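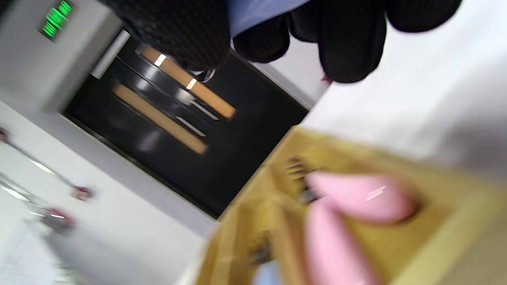
Markness Table Sort: item list and sorting records
Version 2

Contents of this folder

items.csv: one row per item
sessions.csv: one row per sorting session
placements.csv: one row per item put away
layout.txt: notes on the table, the tray and the dark compartment
changes.txt: corrections made after the first version

Summary

Markness Table Sort is a record of small items being laid out on a white tabletop and put away. The items are mostly things that collect on a shared work table: wooden sticks, slender metal rods, clips and small soft pieces. The records say what each item is, where it started and where it ended up. They were compiled by Ibrahim Nwankwo, who also wrote the item names and the layout notes.

The list has 79 items. Placements were logged over 18 sessions, and placements.csv has 2000 rows. An item that was put down and picked up again in the same session has a row for each time it was put down.

The items

Names in items.csv are short and go by look and material. The main groups are:

Sticks. Tan or beige wood, in more than one shade. Some carry small white labels. The label text is not recorded, only whether there is a label.

Rods. Thin, silver colored metal. Rods with red tips are listed apart from plain bars, since they are easy to mix up when only the middle is showing.

Clips. Small and dark or silver. A clip attached to something else when the session started is listed with that item, and the column "attached" is set to 1.

Soft pieces. Anything that gives when pressed. They go by color first and shape second, for example "pink, rounded".

Other. Whatever didn't fit. This group was much larger in the first version. Most of it has been moved into the groups above, and the old names are kept in the column "old_name".

The places

Four place names are used.

table: anywhere on the white tabletop
tray: the light wooden organizer with parallel dividers
well: the black rectangular compartment with the glossy inside walls
off: on the floor, on a chair, in a pocket, or not found

The tray is split by compartment in placements.csv, lettered from the long side nearest the sorter. The well isn't split. Long items tend to settle against each other in there, and the exact position didn't mean much by the end of a session.

How a session goes

Items for the session are spread on the table with space between them. The sorter wears dark gloves and picks up one item at a time. Sticks and bars go in the well, lying in the same direction. Soft pieces and clips go in the tray. Rods with red tips stay on the table until everything else is put away, then they are moved to whichever tray compartment is free.

The session is over when the table is clear or when the sorter stops. Sessions that stopped early are kept and have "partial" in the status column.

Two sorting plans were used. Doster sorts by material: wood, metal, soft, other. Ene sorts by length, longest first. The plan name is in sessions.csv. Please don't pool the two without checking that column, as the same stick can be correctly placed in the tray under Ene and wrong there under Doster.

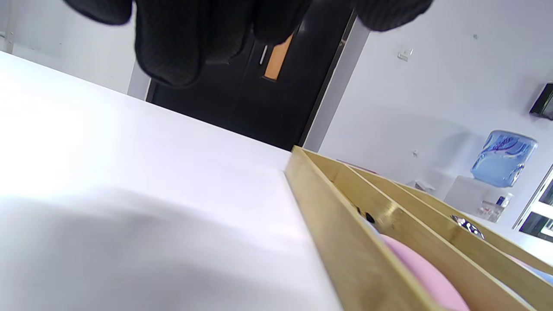
What should I do with an item that lies across two compartments of the tray?

Log it under the compartment that holds the larger part of it and put "across" in the notes column. If it rests on a divider with equal parts on each side, use the compartment with the earlier letter.

Known problems

Stick shades. "Tan" and "beige" were judged by eye and are not consistent in the earliest sessions. Use the item number if shade matters to you.

Labels. A few sticks lost a label partway through. The item number stays the same, and changes.txt gives the session where the label was first missing.

Bars in the well. Silver bars are hard to tell apart against the shiny walls. Rows entered from memory have "unsure" in the notes column.

Missing times. Three sessions have a start time and no end time. The end time was left blank.

What the records are good for

They have been used to compare tray layouts, to write a put-away list for a shared table and to teach people a simple logging method. They are a poor source for speed figures. Sorters talked, took breaks and sometimes started over.

Earlier version

The first version was shared in January under the name Vindus. It used different place names ("box" for the well, "rack" for the tray) and had no "attached" column. Files from the two versions should not be joined by row number.

Last updated 8 August 2020. Send corrections to Ibrahim Nwankwo with the session number and the item number.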